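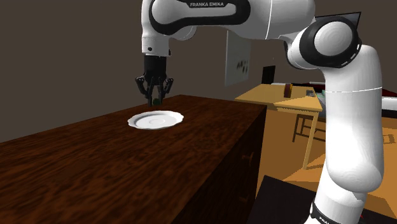

Chapter 5
Limits and Stopping Rules for Arms That Work over Furniture

5.1 Scope of the chapter

Chapter 4 dealt with arms bolted to a bench inside a fence. This chapter covers a single arm with a parallel gripper that places small objects on household surfaces: counters, tables, shelves and the dishes that stand on them. The rules apply first in simulation and then, with the changes listed in Section 5.7, on hardware. The running task is the one shown at the head of the chapter, in which a Franka Emika arm holds a small green object over a scalloped plate on a counter.

The task is simple to state. The object has to end up on the plate, the plate has to stay on the counter, and no part of the arm may touch anything else. Most of the chapter is taken up with that last condition, which students tend to check only at the fingertips. An arm reaching over a counter also has an elbow, and the elbow may pass close to furniture that plays no part in the task.

5.2 Terms

Work surface. The surface on which the object is to be placed, or on which the receiving dish stands.

Receiver. The dish, tray or bin that is to hold the object at the end of the task.

Keep-out volume. Any region that no link of the arm may enter during a run. Furniture outside the task is enclosed in keep-out volumes, together with whatever stands on it.

Hover pose. The last pose before the final descent. The object is held near the receiver with a gap between them.

Protective stop. A halt ordered by the controller when a limit is passed. It differs from an emergency stop, which is ordered by a person and is covered in Chapter 13.

5.3 Why simulated runs need written rules

A collision in simulation breaks nothing, and for this reason contacts are often left out of the record. The Undside laboratory course kept full contact logs for 106 simulated placing runs. In 13 of them the object finished on the receiver while a link other than the gripper had touched furniture on the way. A score based only on the final position of the object would have passed every one of these runs.

The house rule used in this book is therefore stated as follows. A run is valid only if the final state is correct and the contact log shows no contact between the arm and a keep-out volume. A run that meets the first condition alone is recorded as failed, with the link and the body named in the log.

5.4 Minimum record for a placing run

Each run shall be stored with these items:

1. The scene file and its version.
2. The start pose of the arm and of every movable body.
3. The joint limits and speed limits in force.
4. The hover pose, given in the frame of the receiver.
5. The full contact log, including contacts with the work surface.
6. The cause of any protective stop.

Item 4 is stated in the frame of the receiver so that runs with the dish in different places can be compared. The rim of a dish should be modeled at its true height. Replacing a wavy or raised rim with a flat disk hides contacts during the descent.

5.5 Plan of the chapter

Section 5.6 sets the order in which limits are checked before motion begins. Section 5.7 gives the changes needed when a rule set is moved from simulation to a physical arm. Section 5.8 compares two rule sets in full, the Palach set and the shorter Yaman set, which differ mainly in how they treat the elbow. Section 5.9 contains the exercises. The scene files for these are in the Nisura folder of the course archive, and Exercises 1 to 4 can be done without a physical arm.

Readers who have not worked with joint frames should review Section 4.2 before going on.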